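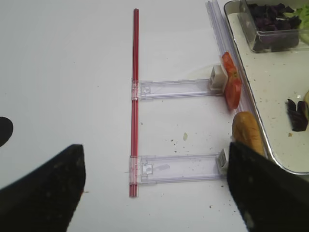

Ticket 709 – Burger station, cabbage escaping from bun
Site: Oltgate
Opened by: Gemma Mazza
Priority: Low (raised to Medium at lunch)

Tuesday, 10:40. Cabbage will not stay under the bun. Recipe card says "purple cabbage, inside." Ours has other plans. Lettuce leaf also spreading, but I can live with a frilly burger.
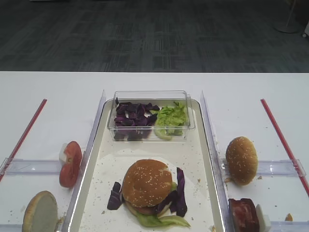
Attachment 1: burger on paper. Cabbage out both sides, taller bit leaning on the bun.

11:05, reply from Ferri desk. Please confirm the cabbage is cut to the Gosness card, 28 mm maximum, and that you are pressing the top bun down before release.

11:20, Gemma. The cabbage is torn. The card says "torn or shredded" on one side and 28 mm on the other, so I suppose we tear it with a ruler. Pressing now.

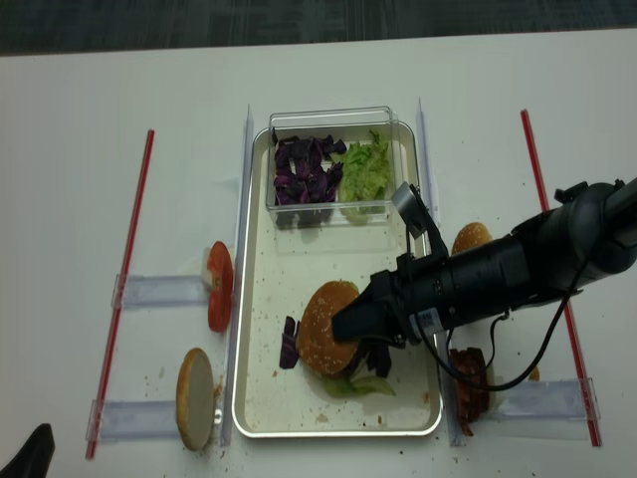
Attachment 2: bun top under pressure. Cabbage still showing left and lower right.

11:50, Ferri desk. Try a smaller pinch of cabbage, placed in the middle, with the lettuce beneath it. Please also wipe the tray between builds.

12:15, Gemma. Noted about the tray. The crumbs are sesame-adjacent and I have stopped taking them personally.

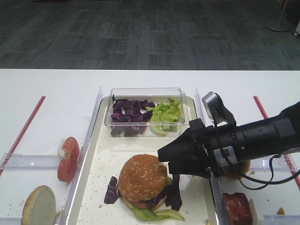

Attachment 3: three strips around the bun, crumbs on the tray. Tomato standing by at left.

13:30, Ferri desk. Passed to Tridurier, who own the recipe card. Suggested wording: "some cabbage may be visible."

13:42, Gemma. Accepted. Please fix the 28 mm line too. Leaving the ticket open until the new card arrives.

Status: Waiting on supplier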